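Filed under: Laundry & Linens / Folding

How to Fold a T-Shirt So It Stays Folded

I have folded a great many T-shirts in my life, first at the counter of a little shop called Lukumay and later at home, where the pay is worse but the company is better. Over the years people have asked me to write down the way I do it, and my friend Montserrat Beltrán finally wore me down in January, after she opened one of my drawers looking for a dish towel and stood there a good while. So pour yourself something warm and let's fold a shirt together.

You'll want a table. A bed is too soft and your knees will thank you for skipping the floor. Mine is long and white, and a light green tee shows up nicely on it.
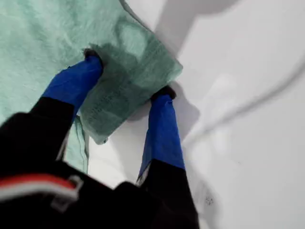
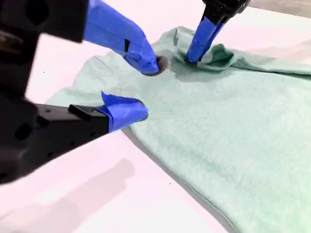
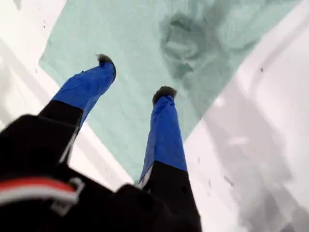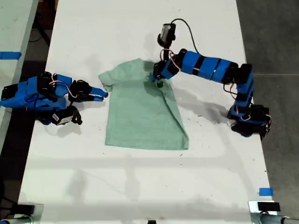 Step 1: Lay it out and find the hem

Put the shirt down with the neckline pointing away from you and the hem toward you. Front side down if there's a design you want to see in the drawer, front side up if you don't care, and with a plain tee I never do. Start with the bottom hem and get it into a straight line. Look at the two lower corners while you're down there – one of them nearly always tucks itself under or flips over, and if you leave it, it makes a lump you'll be chasing for the rest of the fold.

Step 2: Coax the collar

The neck and shoulders are where soft cotton likes to bunch. Hold the fabric still with one hand a few inches below the collar and pull gently outward toward the shoulder seam with the other. Small pulls! A big tug just sends a long diagonal wrinkle down the side of the body and then you have to start over (I still do this when I'm in a hurry, so don't feel bad).

Once the shoulders are lying down, open out each sleeve. Short sleeves crumple into little flaps, and it's worth the two seconds to smooth them with your palm.

Step 3: Sweep

Run both flat hands from the middle of the chest out to the side seams, then down to the hem. Heathered knits are forgiving to look at and you may think you've got all the creases when you haven't, so go by feel. If the shirt feels even a tiny bit damp, stop and hang it over a chair for a while. My old manager at Lukumay, Razia Sandhu, would press the back of her hand to every shirt before she folded it, and I've picked up the habit.

Step 4: Sides in

Pick a point halfway along the right shoulder. Fold that whole side in toward the middle, in one long straight strip, and turn the sleeve back on itself so it lies inside the strip. Do the same on the left. You should have a tall rectangle with the collar centered at the top. If it's wider at one end, open the second side and do it again – it's much easier to fix now than later.

Step 5: Up and up again

Bring the hem up to an inch or so below the collar. Smooth it. Then fold in half for a shelf, or in thirds if you like your shirts standing on edge in a drawer. Thirds take a little practice. Press down firmly on the last fold with your forearm and count to five.

A few odds and ends

Very thin tees slide around, and a cotton sheet spread under them helps a lot.

For children's shirts, skip the thirds altogether and fold in half once.

Shirts that have been sitting in the basket overnight can go back in the dryer for a few minutes with a wet washcloth. Take them out one at a time and fold each while it's warm.

Montserrat folds the sleeves in first and the sides after, and hers come out perfectly well, so try it both ways and keep whichever your hands like.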